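June 18, 2018

So I finally made it to the open day at Dallitz! I've been saying I'd go since January, when they put up that first little notice about their kitchen robot project, and of course I nearly missed it anyway (parking by the old Heo building is a nightmare, bring coins).

They let us in 15 at a time. I'd pictured a big noisy hall with sparks flying, and instead we got folding chairs, very good cookies and a large screen. Most of the work happens in simulation first – the arm, the kitchen, the groceries, all of it on a computer. The program is called Suremari and it had already gone through 3,763 practice runs by the time we sat down. I can't even parallel park after twenty years of trying.

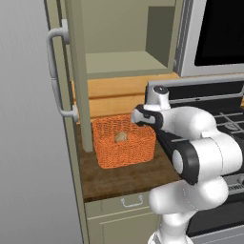 The woman running the demo let six of us pick what to try next, and I got a turn! You choose a task from a menu, hit go and then sit there leaning sideways in your chair as if that helps. My kid would have loved it. I asked if it could do dishes and she laughed and said to come back in 3 years, so I've written that down.

Afterward there was a table from Indasier with brochures and free pens – I took two – and a long chat about why soft things are so much harder to pick up than hard ones. I only followed half of it, but I did go home and look at my own fruit bowl a bit differently.

They're doing another one in the fall. I'm going, and I'm taking the bus.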